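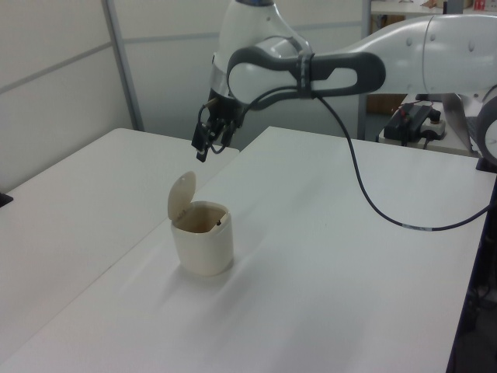
A cream-colored lidded cup on a white tabletop.

Keeping a Lid on It

In the town of Gultau, a small pottery has built its business on the part of the cup most makers leave out

By Ngozi Akinola
Saturday, June 23, 2018

The lids are made first. At the Gostitmont pottery, on the river side of Gultau, the morning's work starts with a board of small round discs, each thrown upside down with the knob left for later. The cups they will sit on do not exist yet. Deividas Siliņa, who runs the workshop, learned to do it the other way around and spent his first years with a shelf full of lids that fit nothing.

"A cup you can adjust while it's on the wheel," he says. "You have the lid in one hand and you open the rim until it goes in. A lid has no room in it for changes."

Siliņa makes plain cups with lids and very little else. Last year the workshop sold 1,244 of them, mostly to people who came in through the front door or had been given one and wanted another. That is a small number for a factory and a large one for a pottery with 2 kilns, one of which is out of use every February while the bricks are repaired.

Cups with lids are common in much of the world. In China, the gaiwan, a bowl with a saucer and a lid, has been used for tea for hundreds of years, and the taller lidded mug is still a normal thing to find on an office desk. Japan has the futa-tsuki yunomi, a straight-sided tea cup with a cover, often used for serving guests. In Europe, lidded chocolate cups were made in the 1700s and then mostly dropped out of daily use. The American kitchen cabinet, as a rule, has mugs and no lids, and the lid most Americans know is made of plastic and has a hole in it.

A ceramic lid does a few ordinary jobs. It slows down cooling. It keeps flies out on a porch and dust out in a shop. With loose-leaf tea it holds the steam in while the leaves open, and in the gaiwan it also holds the leaves back when you drink. Turned over, it gives you somewhere to put a tea bag.

How much it slows the cooling depends on the cup. I tried it at home with a kitchen thermometer and one of Siliņa's medium cups, filled to the same height both times. Without the lid, the tea was too cool for my taste after 22 minutes. With the lid on, I was still drinking it when the phone rang and I lost track, so my results end there. A narrow cup with thick walls will do better than a wide one in any case, and warming the cup first with hot water helps with either.

The fit is where the trouble lies. Clay shrinks as it dries and shrinks again in the kiln, and it does not always shrink evenly. A rim that was round on Tuesday can be slightly oval once it has been fired. Siliņa fires each lid sitting on its own cup, so that the two move together, with the touching surfaces wiped clean of glaze. If any glaze is left there, the pieces fuse, and the only thing to do is tap around the edge with a wooden handle and hope.

He keeps the ones that never came apart on a windowsill. Visitors pick them up and try to open them.

There are three common ways to seat a lid. The simplest is a flat cap that rests on the rim and has a short ring underneath to stop it from sliding. The second drops into a ledge cut inside the cup, which looks neat but collects tea and is a nuisance to clean. The third fits over the outside of the rim like the top of a jar. Siliņa uses the first. He tried the ledge for two years and went back after his sister complained about washing them.

Knobs cause more arguments than anything else in the shop. A tall knob is easy to grip but gets knocked off in the sink. A flat one survives, but it is hard to hold with wet fingers, and it gets hot. The current version is a low button with a slight waist, wide enough for a thumb and two fingers. Regular customers still ask for the old one, which was shaped like an acorn.

The glaze has stayed the same longer than any other part. It is an off-white the workshop calls Miyazaki, after a bowl that Siliņa's first teacher brought home from a trip there, and he mixes it in a trash can with a paddle. The clay comes by truck from Grosudness, a supplier two counties over. For a time he bought a cheaper clay from somewhere else, and most of the lids from that batch rocked.

Broken lids are the main reason people write to him. He will make a replacement if the owner sends in the cup, since he needs it in front of him to get the size. The wait is long, and the new lid seldom matches exactly in color. Over 3,000 cups into the business, he has started scratching a size mark into the foot of each one, which should make it possible to order a lid by mail.

The shop opens at ten, Thursday through Sunday. Seconds are on the low shelf to the left of the door, and the lids without cups are in a crate beneath it. People buy those too, Siliņa says, and bring mugs from home to try them on.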